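피스텔 얕은 접시, 라일락

피스텔(Pistel) 식기 라인에서 가장 말수가 적은 접시입니다. 둥글고, 얕고, 연보라색입니다. 보라색 식기라고 하면 대개 한 걸음 물러서시는데, 라일락은 흰색에 보라색 이야기를 잠깐 들려준 정도의 색이라 김치 옆에 놓아도 싸우지 않습니다. 파란 접시가 식욕을 떨어뜨린다는 말을 믿고 다이어트용으로 찾으시는 분께는 죄송하지만 그 효과는 기대하지 마세요. 저희 직원들은 이 접시를 쓰면서 꾸준히 잘 먹고 있습니다.

테두리는 살짝만 올라와 있습니다. 간장을 조금 부어도 식탁까지 내려오지 않을 높이이고, 국물을 담기에는 모자란 높이입니다. 국은 국그릇에 담아 주세요. 출시 후 가장 많이 받은 문의가 "떡국 되나요?"였고, 답변은 여전히 같습니다.

안쪽에는 동심원 모양의 옅은 결이 있습니다. 흠집이 아니라 원래 있는 무늬이니 수세미로 지우려고 애쓰지 않으셔도 됩니다. 애쓰신 분의 후기가 상품평 두 번째 페이지에 있습니다. 별은 세 개 주셨습니다.

무엇을 담을까
만두, 찐빵, 호박 모양 과자처럼 둥글고 주름 잡힌 것들이 잘 어울립니다. 하나만 가운데 올려도 허전해 보이지 않아서, 마지막 한 개를 누가 먹을지 정하는 동안 올려 두기에 좋습니다. 조각 케이크도 괜찮습니다. 생선 한 마리는 꼬리가 나갑니다.

제품 정보
제품명: 피스텔 얕은 접시
색상: 라일락
품번: 3271
판매 단위: 낱장 또는 6장 세트
식기세척기: 사용 가능
전자레인지: 데우기만 가능
오븐, 직화: 안 됩니다. 잠깐도 안 됩니다.

함께 쓰는 제품
스컬턴(Skulton) 찜기: 2단. 뚜껑 손잡이가 뜨거우니 행주를 준비하세요.
뇌르고르(Nørgaard) 식탁 매트: 초록색을 깔면 접시 색이 조금 더 보라색으로 보입니다. 취향이 갈립니다.
아키츠(Akitz) 종지: 앞서 말한 간장 문제를 아예 없애고 싶은 분께.

배송과 교환
월요일을 제외하고 매일 오후에 출고합니다. 깨져서 도착한 접시는 사진 한 장만 보내 주시면 새것으로 보내 드립니다. 조각을 되돌려 보내실 필요는 없습니다. 받아도 저희가 맞출 줄을 모릅니다. 설거지하다 깨진 접시는 교환 대상이 아니지만 낱장 구매는 언제든 가능합니다.

현재 재고는 583장이고, 다음 입고는 7월입니다. 한 주문에 9장까지 담을 수 있으며, 그 이상 필요하시면 단체 주문으로 문의해 주세요. 세트 상자에는 손잡이가 없으니 매장에서 찾아가실 분은 가방을 챙겨 오시기 바랍니다.

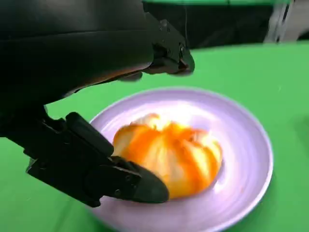 라일락 색상. 접시 위의 음식은 상품에 포함되지 않습니다.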